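# Welta build – frequently asked questions

Last updated December 9, 2019

Welta is a small arm built by members of the Plurkbridge shared workshop. It packs electronics kits: it picks parts out of trays, puts them into a plastic enclosure and pushes the enclosure along to the person who screws the lid on. The questions below are the ones we get by email and on open evenings. If yours is missing, write to Nadine Nassar at the workshop address and it may end up on this page.

## General

**What is Welta for?**

The workshop sells a door-sensor kit called Deda. Each kit has a circuit board, a bag of screws, a cable and an enclosure. Packing them by hand is dull and people make mistakes after the first hour. Welta was started to take over the part of the job that goes wrong most often, the loose parts that get left out or put in twice.

**Does it work?**

Partly. It places boards and screw bags well enough that we let it run while someone is in the room. It does not handle cables yet. So far it has packed 1,279 kits, all checked by a person before the lid went on.

**Can I buy one?**

No. The drawings and the parts list are free to members and to anyone who asks. We don't sell kits of the arm and we don't build to order.

**How much has it cost?**

£2,084 up to the end of May, when we last added it up. That includes two motors we broke and a power supply that was the wrong voltage. It does not include tools the workshop already owned. A second one would be a good deal cheaper, mainly in the joints, which we redesigned three times.

## Building the arm

**What do I need to be able to do before I start?**

You should be able to solder, drill a straight hole and read a wiring diagram. You don't need to be a programmer. The control software runs as supplied, and the settings are kept in one text file with notes beside each line.

**Can I build it at home?**

Yes, if you have a solid bench. The arm moves quickly when it is badly tuned and will walk a light table across the floor. At home, clamp the base at all four corners. You will also need access to a pillar drill for the shoulder plates. A hand drill is good enough for everything else.

**Do I need a 3D printer?**

For the finger arms and the cable guides, yes. Members can use the workshop printer, which has to be booked. Print the finger arms on their side with solid walls. Printed upright, they split along the layers at the first hard knock.

**Which motor controller do you use?**

The Kassab board, version 2. Version 1 had its connectors on the wrong side and the drawings no longer fit it. If you have been given a version 1 board by a former member, it can be made to work with longer leads, but the cover won't close over it.

**Why does my shoulder joint drop when I switch off?**

There is no brake on it. Park the arm on its rest before you cut the power. We have talked about adding a spring and may do so on the next revision.

**How long does a build take?**

Nadine's took 30 evenings, working alone and waiting for parts in between. Two people working together should be quicker. The wiring is the slow part, and it is worth labelling both ends of every lead as you go.

## Fingers and pads

**Why foam on the fingers?**

We tried bare plastic first and it marked the enclosures. Rubber gripped well but would not let go of the screw bags. Foam does both jobs fairly well – it gives a little when it meets a wall and the bag drops off it cleanly.

**How often do the pads need changing?**

Look at the edges. A bit of fraying does no harm. Change the pad when the face has gone shiny or when a piece has come away from a corner. Always change both at once, or the grip ends up off centre and the part twists as it lifts.

**Which glue should I use?**

Contact adhesive, thin coat on both faces, left until it is tacky. Superglue soaks into the foam and sets hard. Hot glue comes off.

**My fingers don't meet in the middle. Is that a fault?**

Not always. Check the pads are the same thickness, then run the centring routine from the settings menu. If they are still out after that, one of the finger arms has probably slipped on its shaft. Loosen the clamp screw, line the arm up with the mark and tighten it again.

## Working with the enclosures

**Why do you practise with the hand-held gripper first?**

It has the same kind of fingers as the arm and it is much easier to move about. When we change a tray or an enclosure, someone goes through the whole job by hand before we touch the settings. Most of the trouble shows up then: a wall that is too high, or a pad that can't open once it is inside.

**Which way round should the enclosure go?**

Open side up and flat on the table, with the lid kept well away. Leave a hand's width clear on both sides for the fingers.

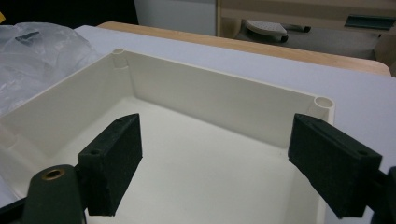
Watch the screw posts. They take up room in the corners, and a part lowered too near one will catch on the rim and tip. We aim for the middle of the floor and let the person at the lid stage slide the board to where it belongs.

**The gripper picks up the whole box along with the part. What can I do?**

Either the fingers are opening too wide and pressing on the walls, or the box is sliding and getting wedged. Reduce the opening first. If that doesn't cure it, put a strip of non-slip mat under the box.

**Can I use a different enclosure?**

Yes, as long as the pads can open and close inside it with the part between them. Measure between the posts as well as between the walls. Dark boxes need a change to the lighting settings if you are using the overhead sensor.

**Do the parts have to come out of their bags?**

Boards do. Clear bags confuse the sensor and slip between the pads. The screws stay bagged, with the top folded over and taped.

## Using the workshop

**Can I come and see it?**

Members can see it whenever the workshop is open. Visitors are welcome on open evenings. It isn't always running, so ask beforehand if you are making a long journey.

**Who is allowed to run it?**

Anyone who has had the induction, which takes one evening. You will be shown the stop button, the parking position and how to clear a jam. Under-16s can watch but can't operate it.

**Something has broken. What should I do?**

Switch off at the wall, write it in the book by the bench and leave the broken part next to the book. Please don't swap parts from the spares drawer without writing that down too.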